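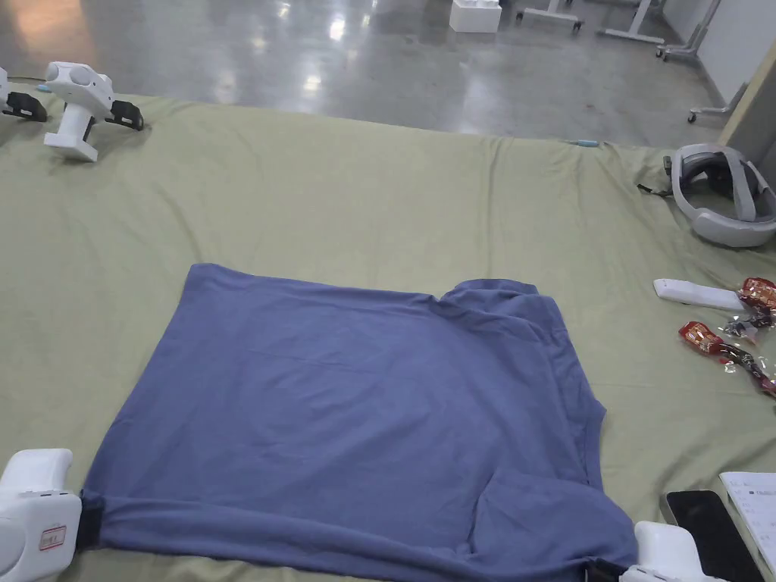
Workshop notebook, shared bench, Flovdale
17 August 2023
Subject: Hand-held grippers, garment handling, jaw revision

Purpose of this entry. To record the present condition of the hand-held grippers, the changes made to the jaws after the July trials, and the procedure to be followed by anyone who takes up the cloth work next. Entries on the arm are kept separately in the Vlachou section and are not repeated in these pages.

Background. The July version used flat fingers cut to the Brasness drawing. They held card and thin plastic well and held knitted fabric badly. A T-shirt hem gripped at the corner would creep out of the fingers once the opposite corner was pulled, and the operator then squeezed harder, which bent the linkage. It was agreed to go to a curved black jaw that closes at the tip first, and to leave the white housing as it was so that the existing handles could be kept.

Work done. The new jaws have been fitted to both working grippers. Screws at the mounts were tightened by hand and then checked again after the first session. One screw on the left-hand tool had backed out by a quarter turn. It has been refitted with thread lock. The right-hand tool needed no attention.

The trigger return spring was also changed. The old spring was strong enough to tire the hand before a session was finished. The replacement came from the Codent parts drawer and is softer. It returns the jaw fully, although more slowly, and operators should allow for this before reaching for a second grip.

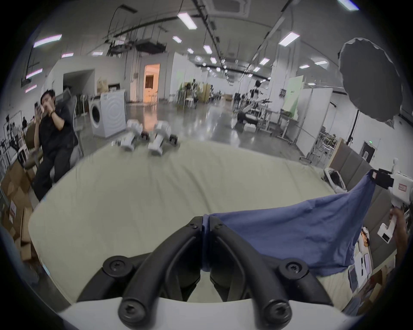 Procedure for garments. The following applies to T-shirts and similar light items.

Lay the garment out on the covered surface and bring both grippers in from the same side. Take the hem corners first. Close the jaws on the outer edge of the fabric, with the tips just past the stitching. A deeper bite gathers the cloth into a bunch and makes the fold line hard to place. Draw the two corners apart until the hem is straight, then stop. Further tension pulls the body of the shirt out of square and the sleeves follow it.

Lift both corners together. Where the collar or a sleeve has folded under, set the hem down again and correct that area before continuing. A fold started over a tucked sleeve is to be abandoned and begun again, and the attempt is to be marked as abandoned in the log. Attempts are not to be removed from the log on the grounds that they went poorly.

Observations. The session log for the revised jaws shows 29 attempts. In 4 of these the fabric slipped from one jaw before the fold was finished. In a further 5 the grip held but the hem was taken too deep and the fold came out crooked. The slips were all on the left-hand tool and were logged before the loose screw was found, so the two matters should be treated as connected until a second log says otherwise.

Soft surfaces remain more difficult than the table. The jaw tips press into the surface below the cloth and pick up part of the cover along with the garment. A shallower approach angle reduces this. The operator should keep the wrist low and slide the lower finger under the edge, with the upper finger left clear until the edge is seated.
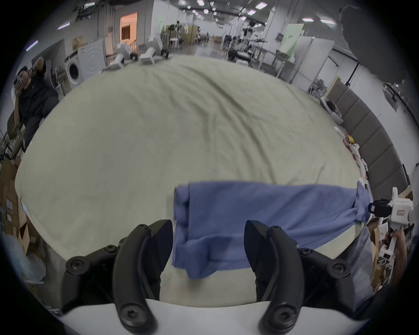

Wear. The inner faces of the jaws were inspected at the close of the session. There is light polishing near the tips and no cracking. The linkage pins show no play that can be felt by hand. The spare jaws in the drawer are from the first print and have a rough seam along the gripping face, which catches on knitted fabric. They are to be sanded before use or thrown out.

Open items.

Repeat the garment series with the screw secured, using the same shirt and the same operator, and compare the slips.

Print one set of jaws with a shallow groove across the tip. The Brasness drawing has been marked up in pencil and needs to be entered properly before anything is cut or printed from it.

Return the long hex key to the bench rack. The short one does not reach the lower screws with the housing in place, and the housing should not be taken off for a routine check.

Copy the July log into this notebook. The loose sheets are in the Codent folder, and two of them are out of order.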